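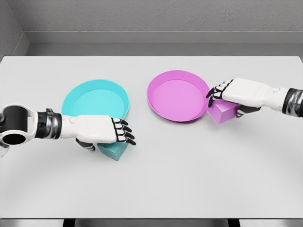
Figure 4. The two-arm sorting task in simulation. Each cube has to be placed on the plate of the same color. The left arm is responsible for cyan and the right arm for magenta.

4. Comparison of the controllers

4.1 Task and setup

The experiments in Section 3 used one arm only, and the hand was fixed at the wrist. In this section we go to the two-arm case and ask how much of the result depends on the controller when the hand, the objects and the table stay the same. We compare three controllers: a joint position controller (JP), a Cartesian impedance controller (CI), and the mixed controller which we call Nisero. All three receive the same targets from the same planner, Mocanu, so the differences reported below do not come from planning.

The task is shown in Figure 4. Two plates and two cubes are on a light gray table, one plate and one cube in each color. Both arms carry a hand with jointed fingers and a thumb. The cubes start outside the plates, directly on the table. A trial is counted as a success if both cubes are at rest inside the rim of the matching plate at the end of the trial and the hands are open. If one cube is placed and the other is not, the trial is a failure. This rule is strict, but partial scores made the tables difficult to read in our earlier report, and we decided to leave them out.

We want to point out one property of the layout. The cubes are small compared to the hand, so when the hand comes from above, the fingers and the palm hide a large part of the cube. In Figure 4 this can be seen for both hands. A controller that depends on a camera view during the last part of the approach has little to work with in such a situation. For this reason all three controllers close the hand on the basis of joint torque, and the camera is used only until the hand begins to close.

4.2 The three controllers

The JP controller follows the planned joint angles with a stiff loop. The fingers close at constant speed until the torque in any finger joint passes a threshold, and then the position is held. It is the simplest of the three and also the one which most laboratories have available from the beginning.

The CI controller treats the wrist as a spring and damper around the target pose. The fingers use the same closing rule as in JP. The stiffness was tuned by hand in January on a set of layouts that is not used in the test.

Nisero uses the stiff loop during free motion and changes to impedance control when the wrist is near the table or when a finger torque rises. The change is blended over 12 control steps. A sudden change gave a visible jump of the wrist, and in some layouts the jump was enough to push the cube away before the fingers were closed. We tried also a longer blend, but then the hand was still stiff when it came in contact with the table.

4.3 Procedure

The control loop runs at 500 Hz in the Veltby simulator for all controllers. We generated 600 layouts by moving the plates and the cubes at random inside the region that both arms can reach, with the condition that the cyan objects stay on the left half of the table and the magenta objects on the right half. Layouts in which a cube touched a plate at the start were drawn again. Every controller was run once on every layout. The same random seeds were used for contact noise.

The two arms move at the same time. They do not wait for each other, except when the planner predicts that the hands will come close to each other above the middle of the table. In that case the right arm stops and the left arm has priority. We did not study other priority rules.

4.4 Results

Nisero completed the largest number of trials, CI came second and JP was the last. The order is the same if we look at the left arm alone or at the right arm alone. The distance between CI and Nisero is smaller than we expected before the experiment, and for layouts where the cube is far from its plate the two are practically equal.

JP failed in 153 layouts. We watched the recording of each of them. The most frequent failure happens before the grasp: the thumb arrives at the side of the cube first, the wrist does not give way, and the cube turns under the fingers. After this the hand closes on two edges of the cube instead of two faces. Sometimes the lift still works, but the cube rotates in the hand during transport and is then released on the rim of the plate. With CI the wrist gives way a little and the cube is centered by the fingers, without any special rule for this.

The failures of CI are of another kind. In free motion the arm lags behind the target — the spring is soft — and the hand sometimes arrives low and touches the near rim of the plate with the fingertips. The plate then slides, and the cube is put down where the plate was before. We could reduce this by a higher stiffness, but the grasp becomes worse at the same time, and we did not find one value that is good for both phases. This observation was the main motivation for the mixed controller.

Nisero fails mostly in layouts where the cube is very close to its plate. There the fingers can touch the plate rim during the closing, and the torque from the rim is read as contact with the cube. The hand stops too early and the grasp is weak. The same problem exists in JP and CI, since the closing rule is shared, but it is less visible there among the other failures.

4.5 Limits of the comparison

All results in this section are from simulation. The friction between finger and cube was set to one value for the whole test, and the plates are rigid. We began to repeat a small part of the test on the real arms at the Duscombe site in March 2019, but the fingers there have more play in the joints than the model, and the torque threshold has to be found again. We do not report these trials here.

The stiffness of CI was tuned by hand, as written above, and it is possible that a person with more experience would find a better value. The layouts used for tuning and the final gains are listed in the appendix, together with the torque thresholds of each finger joint.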